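Home | Diary | Archive | Contact

Residence Diary, Drurnside House
Entry of 3/5/24
Kept by Khrystyna-Mariia Tkachenko, Linen and Laundry

The morning was given to the linen room. Delivery from the Dundora laundry was received at the side door and checked against the docket. The docket listed 51 pieces and 51 were received. Two pillowcases were set apart for mending at the hem. The remainder went to the shelves in the usual order, with sheets below and towels at eye level.

The house wishes to record that the new shelf labels are in place. Residents on the second floor had asked that the children's bedding be kept separately from the adult sets, and this has been done. The children's sets now occupy the two shelves nearest the window. The old labels have been kept in the drawer until April in case the arrangement needs to be reversed.

Folding began after the midday meal. The plain sheets presented no difficulty. The fitted sheets were folded by the Lytvynenko method, with the corners tucked into one another and the long side turned in twice, and the stack stands straighter than it did last month. I have written the steps on a card and placed it inside the cupboard door.

The printed cotton pieces are another matter. They are soft from long use and do not hold a crease. The smaller ones were folded in quarters and the larger ones in thirds, and several had to be opened and begun again. It is recommended that printed pieces be folded singly on a clear flat surface and never in the lap. A sheet folded in the lap must be refolded at the shelf, and the second folding takes longer than the first.

Share this entry (4) | Comments (2)

Colored items were sorted by hand. Yellow and orange pieces are to be kept apart from the whites until the Dundora laundry confirms in writing that they may be washed together. An inquiry was sent on this point and no reply had been received at the close of the day.
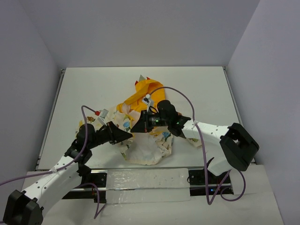

A period of 40 minutes is to be allowed for the afternoon folding from now on. The previous allowance was 15, and it was not sufficient on any day on which the printed cottons came back with the sheets. The duty sheet has been amended and a copy given to the front desk.

The Buvow starch has been discontinued in this house. Two residents reported that their collars were stiff and uncomfortable, and the remaining box has been moved to the upper shelf pending a decision.

Outstanding: thread for the pillowcases, white and pale blue. One laundry bag with a broken cord. The key to the lower cupboard turns with difficulty and has been reported.

The linen room was locked at the usual hour and the key was returned to the front desk.

Previous entry | Next entry

This site uses cookies to remember your reading preferences. Accept | Manage settings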